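Nalton Home and Shop Chores Project
Progress report to the Kemppainen Fund, December 2022
Prepared by Elīna Žukauskas

The question you asked us to answer is whether a machine can yet take over the small, dull jobs of a house or a shop stockroom. Our answer at this stage is: some of them, slowly, and with a person close by.

This period was spent on one chore, moving power cables from one open cardboard box to another. We chose it after visiting the Pludeck stockroom at Adberg, where staff do it by hand for returned goods. The boxes are ordinary ones and we have not altered the cables.
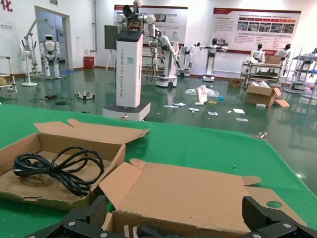

We planned 400 attempts and completed 393. The remainder were lost when a wrist cable had to be replaced, and we do not intend to make them up. Austra Ozoliņš ran the sessions and kept the log.

Picking from a full box is still the hardest part. A person feels when a second cable is coming along and shakes it off. The arm has no such habit, and most of the failures in the log are of this kind.

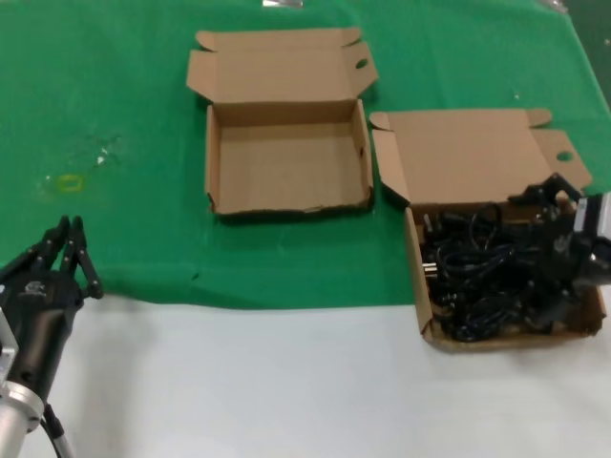 Speed has improved since the last report but remains well short of what a shop would accept. A stockroom worker at Adberg clears a box while talking to a colleague. We would not put the machine on that bench at present.

Two changes helped — a slower approach to the box and a wider opening of the fingers before the grip. Both came from Austra's notes and cost nothing.

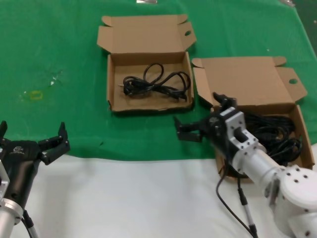
We also tried 6 further sessions with the boxes moved a little between attempts. Results were worse at first and then levelled out. The details are in the log, which we can send on request.
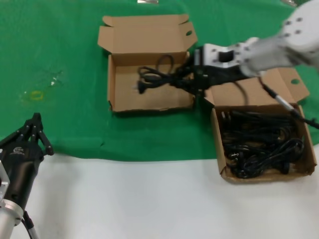

Long items are a problem for household work in general, and washing lines and hoses will raise the same questions. Lifting is only half the job. With the gripper closed on a bundle, cable can still droop back towards the box and a loop can hang down underneath, so the arm needs to know where the slack is before it travels. We have no reliable method for this yet.

Spending is within budget. From January we will spend 14 days on slack handling, then start on folded cloths. We ask that the second payment be released as agreed.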